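## What goes on the shopping list for a robot?

Suppose a school in Lodau wants a robot that can practise tidying clothes. The robot is the biggest thing to pay for, but it is only the first line on the list. A plan for spending money is called a **budget**, and a good one has the small things in it too.

People making a budget start with the job. Hanging up a coat takes an arm that can reach the rail and a gripper that can close on a hanger. The robot also needs something to practise on, so a clothes rack, hangers and a few coats go on the list. Someone has to sit nearby with a laptop, which adds a desk and a chair. Then there are the cables, and sockets to plug them into. 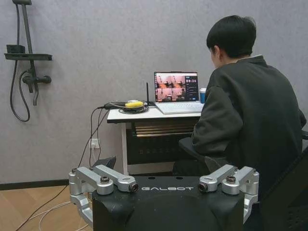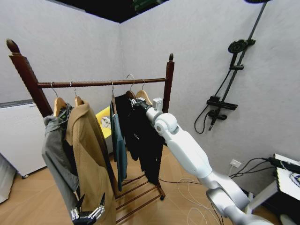

Next, each thing gets a price. Our school looks in two catalogues, Katus and Skelero, and writes down the small items first:

| Item | Cost |
|---|---|
| Desk and chair | £200 |
| Clothes rack and hangers | £54 |
| Cables | £35 |
| **Total** | **£289** |

Coats can be borrowed from the lost property box, so they cost nothing.

Some costs come back again and again. Electricity is one. Spare parts are another, as gripper pads wear down and have to be changed. The school plans for 3 sets of pads a year.

Before ordering, somebody measures the room. Will the robot fit through the door? Can its arms stretch out without hitting a wall? Is there a socket close enough?

Last comes time. Large machines are not always kept in stock. If the school wants to start in April, it should ask the shop in Solanki how long delivery takes before it picks a date.

**Try it yourself:** choose a job at home that a robot might do. Write down everything it would need apart from the robot, then find out what each thing costs.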